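An afternoon at the Skultora open day

I've walked past the old Skultora building more times than I can count and always wondered what it looks like on the inside, so when my friend Augustina Lamptey forwarded me the open day invite in August I said yes before I'd read to the bottom. (I'm one of those people who looks at apartment listings for fun. An entire shared office? Count me in!)

We got there a little after 2 p.m., signed in at the front, and were handed name stickers that fell off before we reached the stairs. Our guide was Esi Kyei, who runs the second floor and has clearly given this tour a lot, but she still seemed to be enjoying it. She told us the place started with 7 desks and a kettle and now has 30 members, some of whom only turn up when their kids are in school.

First stop was the Kwofie Room, their quiet room, and I don't have much to say about it except that it was very quiet and I immediately needed to cough. After that came the kitchen, where I asked far too many questions about the coffee. They have a sign-up sheet for whoever buys the beans! Augustina wanted to know about parking. There are 4 hours free on the side street and then you're on your own.

Then we went into the big office, and this is where I got a bit silly over the interior. Exposed brick all down one side – real, red-brown, bumpy brick – and dark plank floors that make the white desks look extra crisp. People were working away while we shuffled around whispering. I liked that the desks are spread out instead of lined up like a classroom, with some against the brick and one over by the wide window with all the green outside. That's the one I'd fight for. There's also a low wooden side table with potted plants and little flowers on it, and I've been looking at side tables online ever since.

My favorite piece, though, was the round table with the honey-yellow top. It's light wood and just the sort of spot where you'd put down your mug and end up chatting.

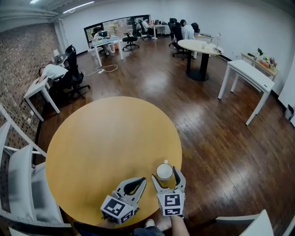 What it costs and what I thought

A shared desk membership is 574 a quarter, and a desk of your own is 1281. Augustina thought that was steep, I thought it was okay given the window, and we argued about it all the way down the stairs. You can also get a day pass, but ask early as they only do a few.

My one grumble would be the chairs. I'm short, and the black mesh one Esi let me try wouldn't go low enough for me, or I was pulling the wrong lever (very possible). She said to email her and she'd look for a smaller one.

We finished up with lemon cake at Ania, the bakery across the street, and I picked up a notebook at Etis next door that I didn't need. Augustina is going back for a trial day next month and I've told her to grab the window desk if it's free and send me pictures.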